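Rornside Hand Club

The Rornside Hand Club is a student robotics club at Trestuscombe College, and I should say up front that I've been a member since my second year, so take this article as the view from inside (the wiki editors said that was fine as long as I was upfront!). We do one thing, more or less. We teach robot arms to handle small everyday stuff by doing the job ourselves first, with hand-held grippers, and recording how it went.

Origins

The club grew out of an evening class run by Wenceslao Palma, who wanted his students to quit writing simulations and go pick something up. There were 5 of us at the first meeting and we spent most of it arguing about what to call ourselves. "Hand Club" was a placeholder and it stuck. The Rornside part comes from the building, a drafty old place where we got a room in May and never gave it back.

How a session runs

You hold a gripper in each hand, squeeze to close the fingers, and do a small task over and over: move a scrap, pinch a corner, put a thing down next to another thing. One try is called a take. A good evening gets us 40 takes per person, though I've never managed that myself because I talk too much. New members always want to go fast, and then Finlay Aitken, who looks after our recordings, plays their takes back to them at normal speed and they go quiet and slow down.

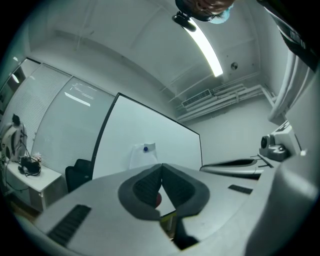

The rule I'd pass on to anyone joining is to keep your elbows loose. If you lock up, the takes come out jerky, and a model trained on jerky takes is jerky too. The second rule is to bring a snack, seeing as sessions start at 6 p.m. and somehow they always run past dinner.

Paper is our hardest material by a mile. Blocks and cups are easy, they stay the shape they were when you last looked at them. Paper folds, slides, sticks to the table and springs back, and no two takes come out alike. Wenceslao loves it for exactly that reason and has put it in every term's task list. The rest of us have mixed feelings.

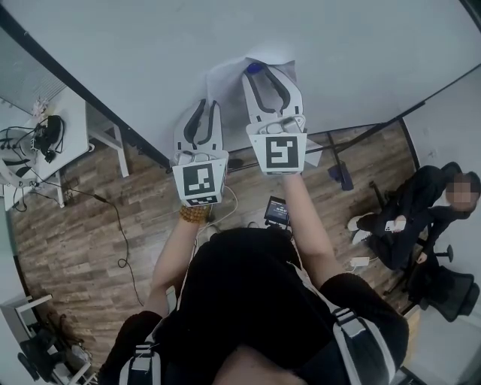
Working with paper on the white table, one gripper in each hand.

The Prasholm Cup

Once a year we enter the Prasholm Cup, a student contest where each team gets the same tasks and has to train an arm on nothing but its own takes. Our first entry went in with 106 takes, and the arm spent its whole turn politely patting the table. The next year we had 2,000 and came in fourth, which we celebrated like a win! Teams are scored on finished tasks, with a small bonus called the Juhász point for the tidiest recovery after a drop. We have won that point twice. I put it down to how often we drop things.

Membership

Anybody enrolled at the college can join, and you don't need to know any code (I didn't). Most people start by doing takes and drift toward whatever they like, so some end up labeling, some train models, and a few just get really, really good with the grippers. There's a waiting list in the fall. Email the club desk and ask for a trial evening, and wear shoes you can stand in for a couple of hours.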